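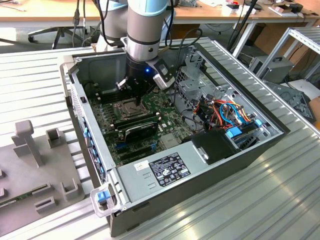 Do you need your own goalkeeper to enter the Gollow winter futsal league? You need someone willing to stand in goal for the full match, and the league will lend you a keeper for one fixture if yours is hurt.

We used that rule in December. Idris Maddocks went over on his ankle in the warm-up against Lougher, and the league desk found us Beca Kemeys, who normally plays for Ranesley. She had played her own match an hour before. We lost 4-3, and without her it would have been a lot worse.

I've been asked a few times how the season is going, so I'll put it all in one place.

We're fifth out of eight. We started with two wins, then lost three in a row, all by one goal. The problem is the same each week. We press high for the first ten minutes, get tired, and then leave the far post open on kick-ins. Sioned Hughes has been saying this since the second match and she is right. Against Lougher, three of their four goals came from that side.

We've changed two things. First, we now sub in pairs every three minutes instead of waiting until someone puts a hand up. Second, Marta Hrynyshyn has moved from the wing to the back. She didn't want to go there, but she reads a pass earlier than any of us, and the first match with her at the back was our only clean sheet so far. It finished 1-0 against Custari, who had scored 13 in their two matches before that.

The foul count still catches us out. From the sixth team foul in a half, the other side gets a free kick with no wall — and we gave away two of those against Ranesley before halftime. They scored both. I committed one of the fouls myself, a lazy pull on a shirt near the halfway line that I didn't need to make.

On the money side, the team fee went up to 300 for the second half of the season. Split between ten of us that's 30 each. Please pay Theda Tiedemann before the next match, as she has already covered the whole thing from her own account.

Next up is Custari again, 8:15 p.m. on the small court. Idris is jogging but not diving yet, so Beca may be in goal again if the league agrees to stretch the rule. If not, I'm in goal, and I've ordered some knee pads. Bring both shirts, the dark one and the light one. Custari turned up in the same blue as us last time and we lost five minutes of court time sorting out bibs.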